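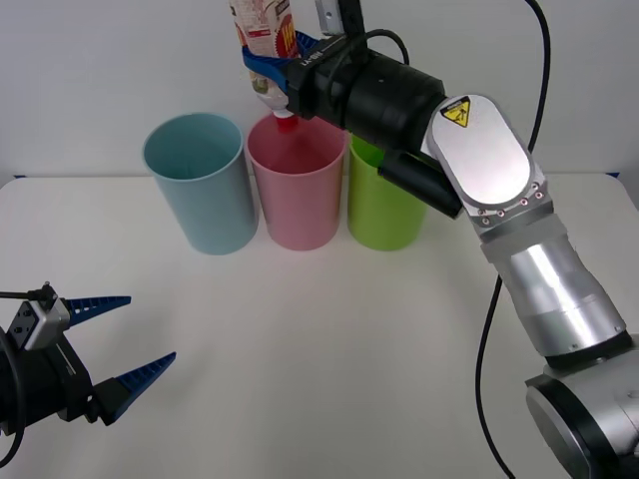

The Afternoon I Taught a Robot to Pour (Sort Of)

Features > Technology > Robots

News Features Reviews Letters Subscribe

Last updated: August 14, 2021

By Filipa Abreu

I am gripping two handles and holding my breath, and on the other side of the bench a metal arm is holding a bottle of juice upside down over a pink cup. The cap is on. I keep reminding myself that the cap is on.

"You can breathe," says Natália Barros. "It only copies your hands."

I'm at Govon, in a long room above a bicycle warehouse, and I have been promised that by teatime I'll have taught a robot something. I'd assumed this would mean typing. I'd brought my reading glasses specially. What it means is standing up, taking hold of a pair of jointed handles and doing the job myself, by remote control, while the two arms on the table do it along with me - a beat behind, like someone learning the steps at a wedding. Everything gets recorded: where each joint was, how wide the fingers were, what the cameras saw. Later a program goes through all of it and tries to work out what I'd have done next.

The job is called Mota, after a card game Natália's uncle plays (she couldn't explain the connection and I stopped asking). Pick up the bottle, carry it to whichever cup you've been told, turn it over, hold it there, bring it back. Blue, pink or lime green. A four-year-old could do it, and my niece very nearly did when I described it to her over dinner.

My first go took ages. I had the bottle between the fingers at what I thought was a sensible height, lifted it, swung round far too fast and knocked the green cup flat. The second go I got above the pink one and then couldn't remember which way to twist my wrist. You never think about your wrist! I've poured drinks all my life and I had to put the handle down and mime it in the air before I knew which way round I do it.

The handles are lighter than they look. They've got springs in them, and a trigger each that opens and shuts the fingers, and there's no feeling coming back at all. If you squeeze too hard the bottle doesn't tell you. You have to watch. Kha Tạ, who built this pair and has rebuilt them twice, told me that new people always squeeze as though the thing might run away, and that he can tell from the recordings alone who was driving. Mine, he said kindly, were "quite athletic".

The fingers were the part I took to. They're bright blue and ribbed along the inside, and when they close on the neck of the bottle they wrap round it from both sides. I spent most of my tea break opening and closing them on nothing.

Then Natália put the wrist view up on the screen and asked me to try a run looking at that and nothing else. I lasted until the first cup. There is so much table, and the cups slope off away from you in a line, and one of them is always half out of sight. It's a bit like parking with a mirror you've never used. She does whole sessions that way to find out what the program has to go on, and if she can't tell from the wrist where she is, she doesn't see why it should.
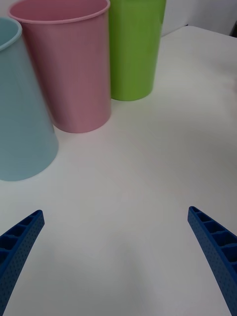 From the wrist: fingers open, with the blue cup closest and the lime-green one furthest back.

They have 761 good runs of Mota so far. Of those, 98 are Abelardo Durán's, and his are the ones everybody talks about. He used to ice cakes for a living. I watched him do one and it was lovely, no wobble at all, the bottle going up and over in a single slow curve. I said surely you'd just want Abelardo to do the lot, then?

Well, no. They tried that. The trouble with a very tidy teacher is that the robot only ever sees things going well, so the first time the bottle is a finger's width off it has no idea how people get out of trouble. Natália wants some fumbling in there, provided it's followed by a recovery. Come in too low, notice, lift, come in again. So that's what I was for! I can't say I've ever been hired for my fumbling before, but I gave it everything.

There are rules, all the same. You start with both hands open. You don't stop halfway to scratch your nose, because then there's a pause in the recording and the program may decide that the pause matters. (Ryota Hamada sneezed in one of his early runs and for a fortnight the arm gave a little dip on its way to the cups. I don't know how much of this story has improved with telling.) You move the cups between runs, and you move them more than feels natural. Left to ourselves we put things back where they were.

I'd wondered what the left arm was doing in all this. For Mota, mostly waiting. It has to be recorded waiting, though, and you have to keep your left hand decently still while your right is busy, which I found harder than the pouring. My left hand wanted to help. In the longer job they're working up to, called Gendel, it'll hold the cup steady and I can see why they'd like it to learn some patience first. 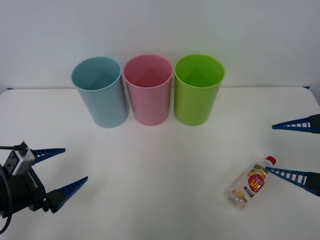 Laying it out again

Between runs it goes quiet. Somebody lays the bottle on its side over on the right, somebody nudges the blue cup forward a touch, both grippers go back to wide open and there's a moment when all of us look at the table. I liked that moment. It reminded me of the second before you break in snooker.

Lying down is the hard start, by the way. Standing up, the bottle can be taken from almost anywhere. On its side you have to come down on it with the fingers either side and judge the angle of the neck, and I pushed it away from me so many times that Ryota went and made another pot of tea. He does the lying-down starts in batches of 50 with the radio on. He says it's fine as long as there's no cricket.

I managed 9 that were worth keeping. I'm told this is respectable. I asked to see one played back and Natália found me a decent example, and it was the oddest feeling, watching the arms go through it with the handles hanging there and me on the other side of the room with a biscuit. There was my too-fast swing, and the little hitch over the pink cup where I'd lost my nerve. It was like hearing your own voice on an answering machine.

Can it do it by itself?

Sometimes. That playback was only a repeat, move for move, and if you'd shifted the bottle it would have closed on thin air. The learned version, which they call Zetivus, is the one that has to look and decide. I saw it try the pink cup and get there, slowly, with a sort of hover at the top that Abelardo swears is his and Kha swears is a bug. Then it was asked for green and went to pink again. Natália wrote something down.

She didn't seem bothered. They'll record more greens in June, when the new handles are ready, and she wants left-handers for those, so if you're left-handed and can stand for two hours she would like to hear from you. I've given her my sister's number.

My wrists ached on the train home. I got in, took the orange squash out of the fridge and stood there for quite a while, watching my hand tip it over.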